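Enero, once de la noche

Tercer día sin azúcar y ya he discutido con una tostada. Empecé esto porque en la revisión me dijeron que bebiera más agua y durmiera mejor, y yo, que nunca he sabido recibir un consejo pequeño, decidí cambiar de vida entera. De momento he cambiado de yogur.

Por la mañana fui a la tienda Horkalum a devolver la manta eléctrica. La dependienta me preguntó el motivo y le dije que calentaba demasiado. Apuntó «calienta» en el formulario y me miró con pena. Me dieron un vale, que caduca en 90 días y que voy a perder en el cajón de los vales, donde descansan otros con mejores intenciones que yo.

A mediodía me puse por fin con el armario. Llevo desde octubre diciendo que voy a regalar la mitad de la ropa, y tras dos horas de trabajo muy serio he conseguido separar un calcetín. El problema es que me pongo a leer. Tengo camisetas que dicen más cosas que algunos de mis parientes: ciudades en las que no he estado, fechas de fundación de clubes que sospecho que nunca se fundaron, escudos de universidades con faltas de ortografía. Debería haber un impuesto por letra impresa. 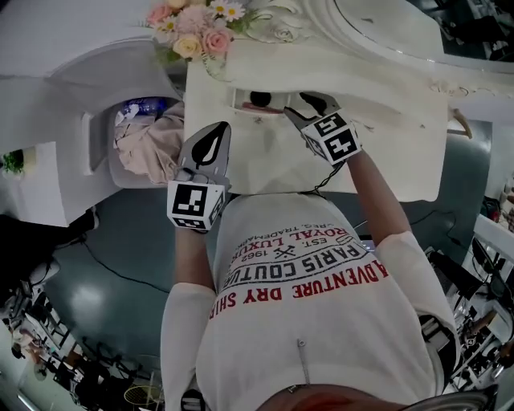 París, 1962, lujo real y camisa seca de aventura, todo en la misma prenda blanca.

A mi edad uno ya sabe que no va a ser ni parisino ni aventurero, y que seco está solo a ratos. Pero la ropa insiste. Mi abrigo bueno, el Wutance, lleva en la etiqueta una montaña y la cifra 4.000, supongo que metros. Lo más alto que ha subido conmigo es el cuarto piso, el día que se estropeó el ascensor, y llegamos los dos bastante mal.

Por la tarde, caminata. El reloj Kivton me felicitó con fuegos artificiales por haber dado 400 pasos seguidos. Me pareció una burla, pero me detuve a ver los fuegos y perdí el ritmo. Volví por el mercado y compré acelgas. Sigo sin saber por qué compro acelgas.

Cena: acelgas. Me comí cuatro hojas y un trozo de queso que no pienso apuntar en ninguna parte. El queso no lleva azúcar, eso lo he comprobado.

Ahora debería dormir. Dejo la bolsa de la ropa junto a la puerta con el calcetín dentro, a ver si mañana le hace compañía alguna camiseta. La del maratón, por ejemplo, que no corrí. Aunque esa para pintar viene bien, y el pasillo habrá que pintarlo algún año.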